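Do refills save anything?

5/20/20
Filed under: Money, Grumbling

My sister-in-law sent me a link last month to one of those pages that tell you how much you could save by buying everything as a refill. You put in how many people live in your house, it thinks for a second, and then it gives you a number in green. Mine was $300 a year. I live with one other adult and a dog. I do not think we spend $300 a year on everything in the house that comes in a bottle, and I told her so, and she said I was being difficult.

So I have been difficult for about four weeks now, with a kitchen scale.

Some background, for anyone who came here for the post on gutter guards. I keep receipts. I have kept them since we moved to Gravthorpe, in a shoebox at first and now in a spreadsheet, and the household total for last year on soap, shampoo, dish liquid, laundry stuff and the spray for the counters came to $88 and change before tax. Go ahead and add the things I forgot. Add the hotel shampoo my husband brings home, which is free. You are still nowhere near 300.

I wrote to the people who run the calculator to ask where their number came from. I got a polite answer from a Ferdinand Plattner, who told me it was based on "typical household use" taken from a survey of 3,869 shoppers. I asked whether those shoppers had been asked what they bought or what they thought they bought, which are two different surveys. No answer yet. I also asked who paid for it. No answer on that either, although the page has a Grilto logo at the bottom and Grilto sells refill pouches, so I have a guess.

Anyway, the pouches. I have nothing against a pouch. My complaint is with the shelf tag, the one that says "Save 20%" with no hint of what it is 20% less than. The Liapis on Route 9 is the worst for this. They had the bottle of dish liquid priced per fluid ounce and the pouch next to it priced per unit, one unit being the pouch. You can work it out on your phone, and I did, standing there with my cart blocking the sponges. The pouch was cheaper by four cents for the whole thing. Four cents, for something I have to cut open with scissors and pour through a funnel.

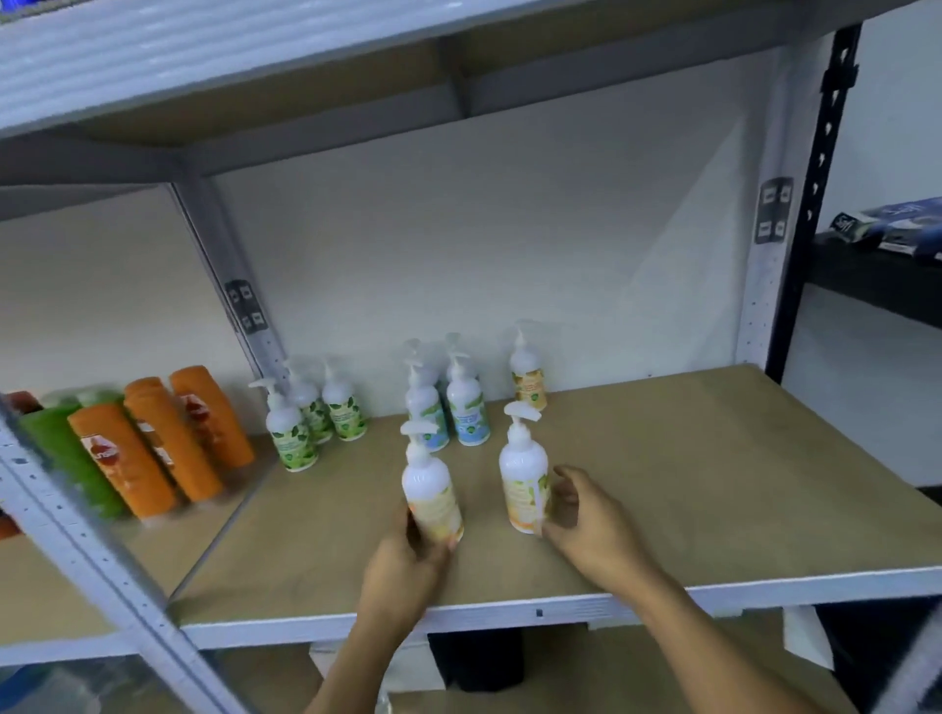

Unit pricing was supposed to fix this, and I remember when people got excited about it. The idea was that you would look at the small print on the tag and every product would be in the same measure, and the stores would have to play fair. What happened in my part of the world is that the small print got smaller and the measures multiplied. Ounces here, "per 100 loads" there, "each" whenever it suits them. It is worse when the packaging is all one shape. You get a shelf of white pump bottles like these, same shape, nearly every label with green leaves, and green leaves on a label tell me nothing except that somebody paid for a drawing of leaves. Give me the price per ounce in type I can read from a cart.

Back to the scale. What I wanted to find out was how much of a refill ends up in the old bottle, and how much stays behind in the pouch. I have seen people claim that you lose a lot, and I have seen people claim that you lose nothing, and as far as I can tell neither group has weighed one. I bought a pouch of hand soap. The label said 952 milliliters. I weighed it full, emptied it into a pitcher the way a normal person would (squeeze, squeeze, give up), and weighed it again. Then I cut it open, scraped it out with a rubber spatula, and weighed it a third time.

The difference between giving up and scraping was a little less than two tablespoons. I had expected more and was almost disappointed. So the "you lose half of it" crowd is wrong, at least for this pouch, with this soap, in my kitchen. A thicker product might hang on harder. I tried it with conditioner and got a bigger number, but I also dropped the pitcher, so I am not going to print it.

The other thing I looked at is how fast it gets used. I don't see this talked about much. When we have a big pouch under the sink, we are sloppy. We top up early, we pump twice. My husband says this is in my head. Maybe, but I wrote down the date every time I filled the one by the kitchen faucet in April, and the gap between fills went from eleven days to eight once the pouch was in the house. One house and one month, and one of the two people in it knew she was being watched. I would not bet money on it. I would still like to see somebody with a bigger house try it before they tell me what I am going to save.

A reader named Zoltán Pálfi emailed after my last post to say that I am missing the point, that refills are about plastic and money has nothing to do with it. Fair enough. If the page had said "use less plastic, and it might cost you the same," I would have had nothing to write about. It said $300 in green. Zoltán also says the Gesholm co-op will fill any clean container from a drum and charge you by weight, which sounds like the honest version of the whole business – you bring a jar, they weigh the jar, you pay for what is in it. It is a forty-minute drive from here. At what I pay for gas, I would have to bring home a lot of soap, and then we are back to being sloppy with it.

For the record, my own best figure for what we would save by switching everything we can switch, at Liapis prices, is $8.88 a year. I ran it twice because it looked made up. That assumes I scrape the pouches, and I am not going to scrape the pouches.

My sister-in-law has read a draft of this and says the calculator gave her $300 too. She has five people in her house. I have asked her to put in one person and tell me what it says.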